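## 4. Setting up the Tivton kitchen scale

Okay, the box is open and the packing foam is all over the floor. Good, mine was too! I'm going to take you through getting the scale ready for its first weigh-in, and then we'll do a trial run with fruit (I always use fruit, it's cheap and you can eat it after).

1. Slide the battery door off the underside and drop in the two AAA batteries. The springs go to the flat ends.
2. Set the scale on a hard, level surface. Stone or tile is great, a placemat is not.
3. Press and hold **ON** until the display stops blinking.
4. Tap **UNIT** until you see the little "g". I stick with grams all the way through this guide.

> **Caution:** Don't press down on the platform with your hand to "wake it up." I did this on my first Tivton and it read 10 grams heavy until I reset it.

Now pick your dishes. Anything light with a stable base works, and I like to keep one for the thing I'm weighing and one for peels and scraps.
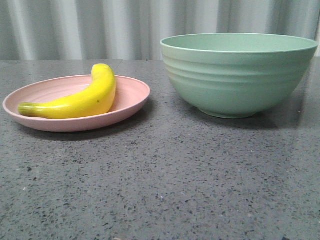
*Fig. 4a. Banana on the pink plate, mint-green bowl beside it.*

### Zeroing out the dish

5. Put your empty dish in the middle of the platform and wait for the number to settle.
6. Tap **TARE**. The display drops to 0.
7. Add your food. My big glass mixing bowl comes in at 762 grams all by itself, so you can see why I never skip the tare!

> **Note:** The scale turns itself off after 80 seconds if nothing changes. It forgets the tare when it does, so have your food ready before you tap.

For bananas I weigh with the peel on first and write that down, then peel and weigh again. Riaan Chauke, who tested the early Murville recipe cards with me, likes to weigh only the peeled fruit. Either way is fine as long as you do the same thing each time.

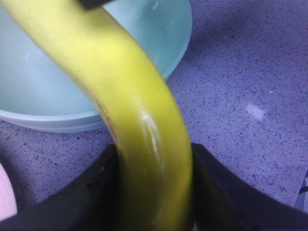
### Checking the reading

8. Clear the platform and tap **TARE** once more.
9. Place the 200-gram check weight (it's in the small paper envelope, don't toss it) in the center.
10. If the display is off by more than a gram, hold **UNIT** and **TARE** together until you see "CAL", then leave the weight alone until it beeps.

I do this on the first Tuesday of the month, mostly so I remember to do it at all.
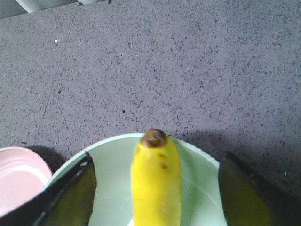
*Fig. 4b. Banana with a pale green plate.*

If "CAL" keeps flashing after the beep, swap the batteries and go back to step 8. Still flashing? Jump to Section 9, where Wian Botha has written up all the error codes.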